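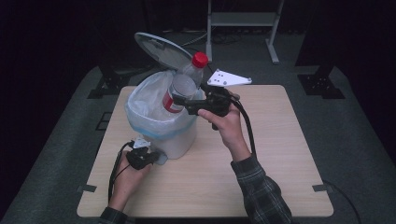 Cold Sweet Potato Soup for a Warm November

November 21, 2020

I moved to a warm place eight years ago and I still cook by the calendar. When the stores put out the squash and the sweet potatoes, I buy too many of them, and then I remember that I don't want to stand over a pot of anything when the kitchen is already hot by ten in the morning.

Last year I gave up on hot soup before December and started making a cold one. My neighbor Fumiko Morikawa had served something like it at lunch in April, made with carrots, and I asked her how she did it. She wrote it on the back of an envelope. I changed the carrots to sweet potatoes, took out the cream and added ginger. I have made it most weeks since the middle of October, so I figured it was time to write it down properly.

What you need

2 large orange sweet potatoes
1 small yellow onion
1 tablespoon butter or neutral oil
A piece of ginger as long as your thumb
3 cups vegetable or chicken broth
1 cup plain unsweetened oat milk or whole milk
Juice of half a lime
1 teaspoon salt, plus more at the end
Toasted pumpkin seeds for the top

The purple sweet potatoes work too, but they are drier and the soup comes out thick enough to stand a spoon in. If that's what you have, use another cup of broth. I tried it once with canned pumpkin and didn't like it. It tasted flat cold, even with extra lime.

How I make it

Bake the sweet potatoes whole the night before. I do mine at 400 degrees on a sheet pan lined with foil, an hour for big ones, and I put them in after dinner when the sun is off the kitchen side of the house. You can boil them and save time, but baked ones taste sweeter and you don't have to peel them raw. Let them cool on the pan and put them in the fridge with the skins on.

The next day, cut the onion small and cook it in the butter over low heat for 8 minutes. You want it soft with no color. Grate in the ginger, stir it for one more minute and turn off the stove. That is all the cooking for the day.

Pull the skins off the sweet potatoes and put the flesh in the blender with the onion, broth and salt. Blend it until it's smooth, then add the milk and lime juice and blend again for a few seconds. If your blender is small, do it in two batches. Mine leaks at the lid when it's over the line, and orange soup is hard to get out of a dish towel.

Chill it for at least three hours. Taste it after it's cold. Cold food needs more salt than you would think, and I nearly always add another pinch and sometimes more lime. Pour it into bowls or short glasses and put the seeds on right before you serve it so they stay crisp.

It makes enough for six small bowls. It keeps four days in the fridge. It separates a little, so shake the jar. I froze some in the summer and it was grainy when it thawed, but a second trip through the blender fixed that.

Things to eat with it

We had it this week with grilled cheese cut in strips, and another night with leftover rice and a fried egg on the side. Emiko Matsuda, who I used to work with, came over for dinner and had hers with chili crisp on top in place of the seeds. I've done it that way twice since. Use less salt in the soup if you do.

For Thanksgiving there will only be two of us this year. I'm going to serve it first, in the small glasses, and then do a turkey breast and not a whole bird. I haven't decided about stuffing. My husband wants the kind from the box and I've stopped arguing about it. The pie will be pumpkin, and I'm baking it on Wednesday night with the windows open.

A few questions from last time

Someone asked under the apple crisp post if I still use the same oven thermometer. I do. My oven runs 30 degrees cool, so if your crisp came out darker than mine, that's the reason. Check it at the half hour.

Another reader wanted to know if the crisp can be made without oats. I tried crushed graham crackers. They went soggy by the next day, but it was good warm. Chopped pecans with a little flour and butter held up better.

I also said I'd post the persimmon bread. I've made it three times and the middle has sunk every time, so that one will have to wait until I work out what's wrong with it. I think it's too much fruit. If you have a recipe that works with the very soft kind of persimmon, please leave it in the comments.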